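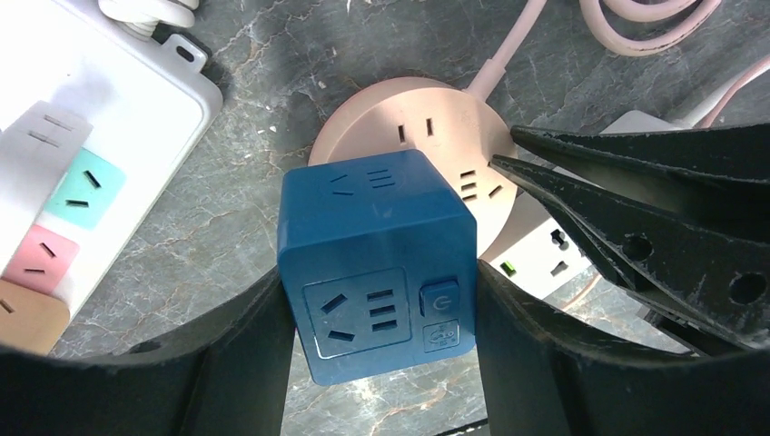 From: Omid Moradi
To: Skolten users list
Subject: Re: Cube outlets on a shared desk

Thanks for the answers in January 2026. I have now read all 116 messages in the old thread, and my question is a bit narrower than the one that started it. To save people looking, the part I mean is this:

> The cubes are fine for one or two chargers at a desk.
> For anything more I would get a proper strip and
> leave the cubes in a drawer.
> – Thiele

I have both, a white strip with a row of outlets and a few of the colored cubes. The blue one has a power button on the front, next to the outlet panel, and a second outlet pattern on top. I like the button because I can reach it without crawling under the table. The strip stays where it is and feeds the bench.

What I want to sort out is which of them goes with which job. My plan for the Udum room is one color per table, with a label on each plug. The pink and tan ones would go to the sewing tables and blue to the front desk. The desk has a lamp and two phone chargers, nothing over 200 watts together. The kettle stays on the wall outlet.

Two questions. Does anyone label the cube as well as the plug? And is there a tidy way to store them with the cords? I tried a shoe box and the cords came out in one knot.

I also need to order more labels before February. The Brosudberg catalog has them as item 3031, in rolls of 400, more than I will ever use. If someone wants to split a roll, write to me off list.

Omid

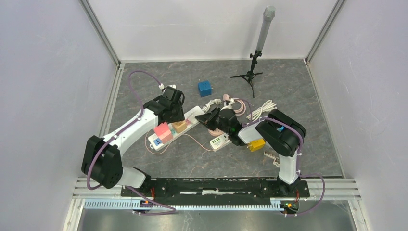 Label both ends, Omid. Cords get swapped sooner or later and then a label on the plug alone is no help. For storage I use one zip bag per cube, with the cord wound loosely and the color written on the bag. I would take half a roll of labels if nobody else has asked.

Thiele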